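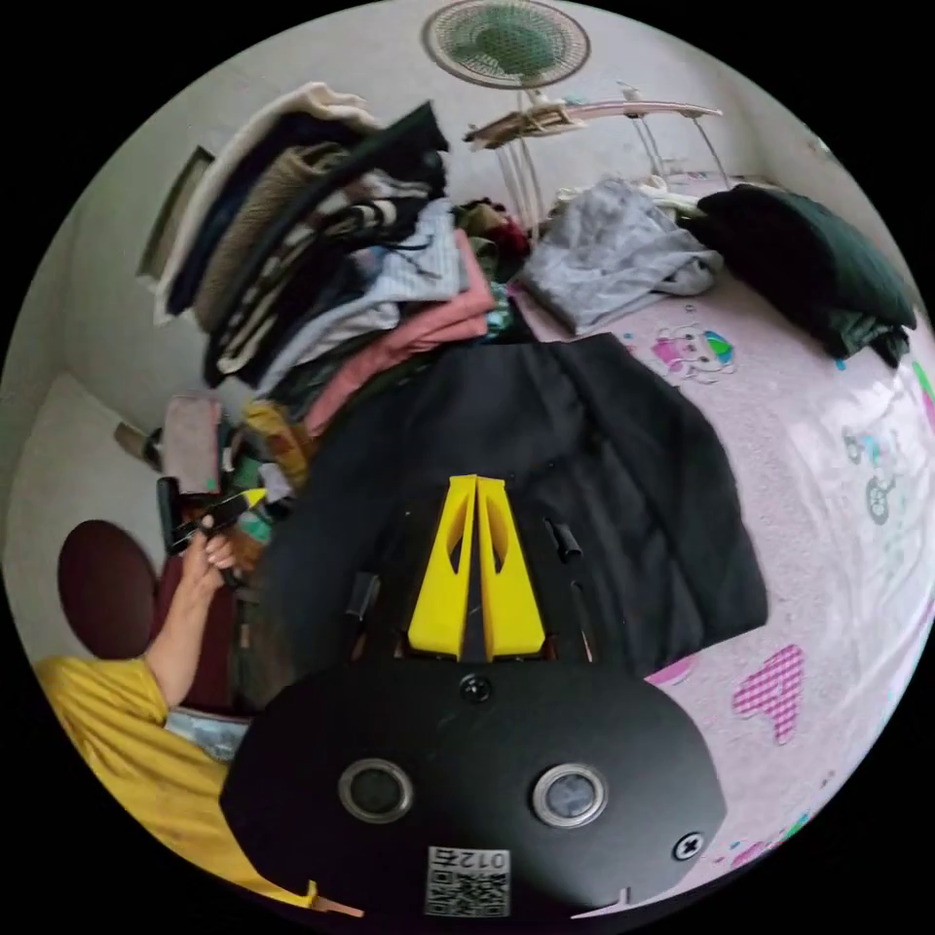 4. Setting up your Harnholm festival wristband

Your wristband is your entry ticket, your camping pass and your way of paying at the bars and food stalls. Set it up at home before you travel. Mobile coverage at the Plurkau site is patchy once the gates open, and the help tent gets long queues through the first afternoon.

You will need:
the wristband and the card it came attached to
the email address used for the booking
a phone or computer with an internet connection
a debit or credit card, if you plan to add money in advance

4.1 Registering the wristband

1. Check that the name on the card matches the person who will wear the wristband. If it doesn't, stop and go to section 7, Changing a name.
2. Open the Harnholm website and choose My Festival.
3. Sign in with the email address used for the booking. A sign-in code will be sent to that address. The code works for 5 minutes.
4. Choose Add a wristband and type in the 16 characters printed on the back of the card. Letters can be upper or lower case. Leave out the spaces.
5. Enter the wearer's date of birth. Anyone under 18 must be linked to an adult on the same booking before the wristband can be activated.
6. Choose a four-digit PIN. You'll be asked for it if you lose the wristband or want a refund.
7. Press Activate. A green tick appears beside the wearer's name.

Note: If you booked for a group, repeat steps 4 to 7 for each person. Label the cards as you go. Wristbands can't be swapped between wearers after activation.

4.2 Adding money

Topping up in advance is optional. There are top-up points beside the main stage and at the Villalobos campground, and both take cards and cash.

1. In My Festival, choose the wearer's name, then Balance.
2. Pick an amount or type your own.
3. Enter your card details and confirm.
4. Wait for the confirmation email before closing the page.

Money can take up to 60 minutes to show on the wristband. Don't pay a second time if the balance still reads zero. Wait out the hour, then sign in again and check.

4.3 Putting the wristband on

1. Slide the fabric loop over your hand with the festival logo facing out.
2. Leave enough room for one finger between the band and your wrist.
3. Push the plastic slider up until the band is snug. It moves in one direction only.
4. Trim the loose end if it bothers you – leave a thumb's width past the slider.

Caution: Don't tighten the band before you reach the gate if you are travelling with young children. Gate staff will fit children's bands and write a parent's phone number on the inside.

Caution: A band that has been cut or had its slider removed will not be accepted at the gate, even if it still scans.

The band can be worn in the shower and in the lake. Sunscreen and insect repellent won't harm it, but wipe the tag with a dry cloth if a stall's reader has trouble picking it up.

4.4 If the wristband won't activate

"Number not found": check for a zero typed as the letter O.
"Already registered": someone else on your booking may have added it. Ask them before contacting us.
No sign-in code: look in your junk folder, then request a new one. Earlier codes stop working when a new one is sent.

For anything else, write to Karim Ouali at the ticket desk and include your booking number. Please don't send your PIN.

Shuttle passes for the Dromico bus are loaded separately. See section 5.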